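Fostura Lens Rental: Questions We Get, With Answers

Last gone over in July by Heather Ellery, who also answers the phone.

What do you rent?

Old manual-focus lenses, mostly, plus the adapters that persuade them to sit on a modern mirrorless body. We have 27 lenses on the shelf. We do not rent cameras, lights, drones or tripods. We did rent tripods once. They came home with sand in them.

How long is a rental?

The standard period is six days, counted from the morning after the box reaches you. If you want it longer, write before the box is due back and we'll usually say yes. If you write after it's due back we'll also say yes, and charge you for it.

Which adapter do I need?

Tell us the camera model and which lens you're after and we'll put the right one in the box. Please don't guess from a photo on a forum. Two mounts can look like twins and be different enough that one goes on and doesn't come off. Mounir Hegazy, who does our repairs, has a drawer for these.

My camera says "no lens attached." Is it broken?

No. The lens has no electronics, so the camera can't tell it's there. Look in the menu for a setting along the lines of "release without lens" and turn it on. If you already own the Nestness adapter with the contacts on it, that won't help here either. It has to have something to talk to.

Will autofocus work?

It will not. You'll turn the ring with your hand, like your grandparents did, and some of your pictures will be soft, like theirs were. Focus peaking helps. Magnified view helps more, if the person in front of you can hold still that long.

What is the Claretti like wide open?

Dreamy, if you're being kind. There's a glow around anything bright and the corners have more or less gone home for the day. Stop it down a bit and it behaves. People who rent it for portraits tend to rent it again, and people who rent it for buildings tend to send us an email.

And the Coste?

Sharper, heavier and less fun. The focus ring turns the opposite way from what you expect. You'll get used to it on the last day of your rental.

There's dust inside the lens. Did I do that?

Almost certainly not. Every lens we own has dust in it, and we keep a note of what was there before it left. It won't show up in your pictures. Please stop shining your phone flashlight through it.

Is haze the same thing as dust?

No. Haze is a film on the inner glass and it does show, mainly as low contrast with a light in front of you. If you suspect it, send us a sample shot and Mounir will tell you whether it's haze or a fingerprint on the front. (Check for the fingerprint first.)

Can I clean it?

Blower, then a soft brush, then a clean microfiber cloth if you really must. No shirt tails, no window spray, no breathing on it after lunch. Don't open anything that has screws.

What if I drop it?

Call us and tell us. You pay the repair up to the amount of your deposit, and we'd much sooner hear it from you than from the rattle. Don't mail it back without a word and hope. We do pick the boxes up.

Can I buy the lens I rented?

Sometimes. Ask Viktória Csonka, who decides, and who is fonder of some lenses than others. Part of your rental fee comes off the price. The Claretti isn't for sale, and she'd like people to quit asking.

Do I get to keep the caps?

You do not. We need two per lens, front and rear, and they need to be the ones we sent. Ferenc Orbán checks them in at the bench and he knows them by sight.

Can I use my pictures commercially?

Sure. They're your pictures. If you'd like to send us one for the gallery page, we'll credit you and spell your name right. Kittipong Somboon looks after the gallery and prefers full-size files.

When can I call?

After 10 a.m. Before that, it's voicemail.

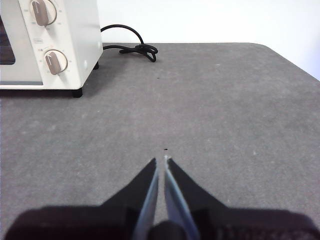

Cream toaster oven, gray tabletop.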